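The Long Way to Susadmont

The road to Susadmont closes in February more often than it opens. People in the valley plan around that. They buy flour in bulk, fill their prescriptions early and leave a shovel in the car.

Lavanya Pai moved up nine years ago to take over the bakery on Shih Street. The town had 131 year-round residents then and has fewer now. She starts the ovens at 3 in the morning and sells out of rye before the school bus comes through. Her starter came with the building, in a crock the last owner left in the cellar.

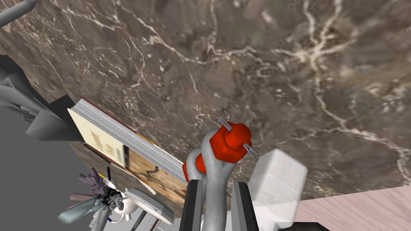

Why does a town this small still have a bakery?
The nearest supermarket is in Trumano, over the pass, and a trip there takes most of a day in winter. Bread is the one thing people here won't freeze if they can help it. Pai also supplies the inn and the ski patrol, and those two orders pay her rent through the cold months.

Summer is a different business. Hikers come down off the ridge, which tops out at 3752 feet, and they want anything with butter in it. Pai hires two students and adds a plum cake she doesn't much like making. By September the students are gone and the cake is off the board.

Flour is her biggest worry. The mill at Statemis used to deliver every week. It now comes once a month, with a minimum order of 12 sacks, and she has had to rent part of a neighbor's garage to store them. She raised the price of a loaf last fall, the first increase in four years, and heard about it for a week.

"They complained and then they bought two," she said. "I'd have been more worried if they'd gone quiet."
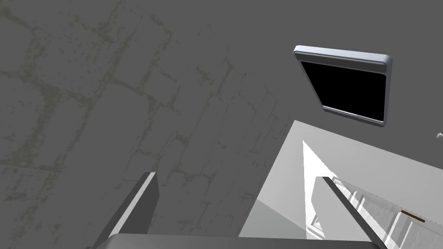

Getting There

From Trumano, take the pass road north and carry chains until the end of April. The bakery opens at 6 a.m. and closes when the shelves are bare. Bring cash.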